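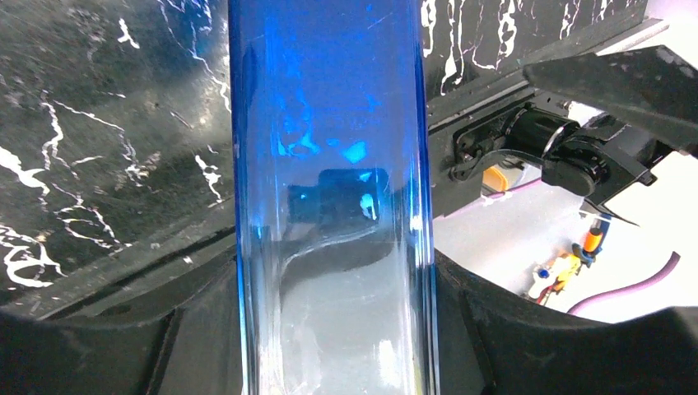 Two Arms and a Subscription

The Stovier bench kit wants to do your small, dull jobs. We gave it a month of ours.

The box arrived in October and took two people to get up the stairs. I was one of them, and I would like it noted. The other was Elínborg Grímsdóttir, who runs the workshop where I rent a desk and who had agreed to the whole business on the understanding that it would not touch her lathe.

Inside was the Stovier Pair: two tabletop robot arms, each with a two-fingered gripper and a camera at the wrist, plus a controller the size of a lunchbox and a bag of screws that I am still finding. The Pair is sold to small shops, school labs and people with a garage and a forgiving spouse. You don't buy it, at least not at first. You pay $468 a month, which covers the arms, the software, the teaching service and a person on the phone. After 20 payments you own the hardware, and presumably some feelings about it.

The teaching service is what you are really paying for. You don't write code. You take hold of a pair of handles, which come in the same box, and you steer the arms through a job while they record what they see and where they go. You do this over and over. Then you send it all off to Stovier, go to bed, and in the morning the arms have a try on their own.

"People expect to teach it once," said Þórey Holst, the person on the phone, who handled our setup call with the calm of a flight attendant in light turbulence. "Think of a nephew. A nice nephew, but you're going to have to show him."

Our first job was passing a tube from one gripper to the other. It sounds like nothing. I have been passing objects between my own hands since before I could talk, and never once has either hand sent me an error message. But a clear tube is a rotten thing to show a camera. It bends whatever is behind it. From the wrist view, a blue cylinder is partly a blue cylinder and partly a smeared picture of the other arm, and if the surface behind it happens to be black with white veins running all over it, the tube helps itself to some of that too. The edges are strong and easy to spot. The middle is soup.

Stovier's printed guide suggests that beginners start with a solid object against a plain backdrop. I read this after the first afternoon.

We recorded 22 passes before sending anything in. Steering is oddly tiring. The handles are light and the arms follow them closely, with a lag you stop noticing after ten minutes, but you hold your breath every time the fingers close, and there is a limit to how long a grown adult can do that. Elínborg was far better at it than I was. She moves her hands slowly and doesn't talk. I narrate, apparently, and lean.

The next morning the arms made their first solo attempt. The left one picked up the tube, lifted it with real dignity and brought it to the middle. The right one came in to meet it and closed on the air a finger's width to the side. It then carried this air carefully across the bench and set it down.

Þórey was unbothered. She had us vary things: tube farther left, tube farther right, lamp on, lamp off. She also told us to stop correcting our mistakes off camera. If you fumble, she said, keep recording and fix it with the handles, so the arms see what a rescue looks like. This was the single most useful thing I heard all month, and it appears in the guide on a page near the back, under "Other."

By the end of the second week the handover worked most of the time. I'd have trusted it with a plastic tube and I would not have trusted it with a glass one. The software has a confidence bar that goes from gray to green, and it is green a good deal more often than it deserves to be.

What the arms did well surprised me. Sorting small blocks by color was nearly perfect after one evening of teaching. So was feeding parts into a tray, which Elínborg needs done in batches and which she hates more than taxes. The grippers are broad and blunt, so anything the size of a thumb is happy work and anything the size of a pin is a tragedy. Loose cable remains the enemy. We tried to have the Pair coil one, and it produced something a bird would have rejected.

A word on the fingers themselves. They are dark, matte and grippy, and they collect dust like a TV screen. Wipe them down, and wipe the wrist cameras while you're at it. Twice I blamed the software for what was plainly a thumbprint, and it was my thumb.

There are other ways to spend the money. Trotley will rent you a single arm for less, with a bigger library of ready-made jobs and no teaching to speak of; if your job is in the library, you're done by lunch, and if it isn't, you have a very nice lamp stand. Kjærgaard makes a sturdier pair with force sensing in the fingertips, and prices it as if it came with a small boat. The Kukau kit is the tinkerer's choice. It arrives in pieces and stays that way for some time.

The Pair sits between them. Setup took us an afternoon, the arms are quiet enough to talk over, and the phone line was answered by someone who knew things. Against that, the controller's fan whines, the recordings can only be processed on Stovier's servers, and the plan includes 600 recordings a month. That seems like plenty until you've taught three jobs badly. Extra recordings are sold in bundles, and the button for buying them is the best-designed thing in the whole program.

Would I keep it? For a desk job, no. I write for a living and own very few tubes. Elínborg has signed up through the spring. She uses it for the trays, mostly in the evening, and has moved it to the bench by the window, a good long way from the lathe. The last time I came by, both arms were working and she was eating a sandwich with her back to them, and one of them had just dropped a part on the floor. She told me to leave it, she'd pick it up at nine with the others.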